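From: Aino Oksanen
To: Drarthorpe sewing list
Subject: Re: elastic cuffs on the orange trousers

Amra Vukčević wrote:
> Should I take out the old elastic and put in a new one?
> The colour is so nice, I don't want to spoil it.

Hello Amra,

I would leave the elastic for now. The cuff still gathers well, and unpicking such tight pleats is slow work - my last pair took me 2 evenings.

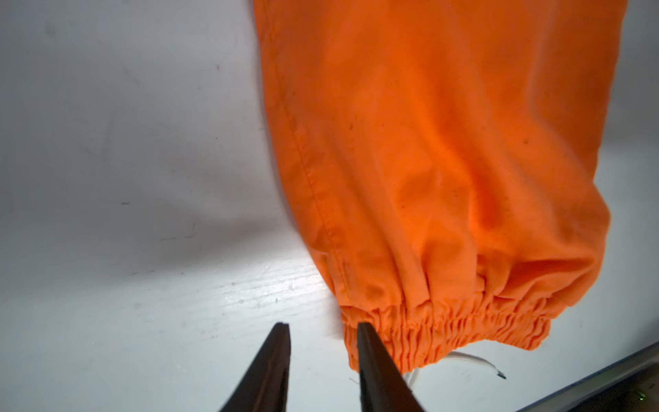
For the little brown marks, try plain soap first and test it on the inside of the hem. Please don't iron over them before washing. Fernanda has spare elastic if you change your mind.

Kind regards,
Aino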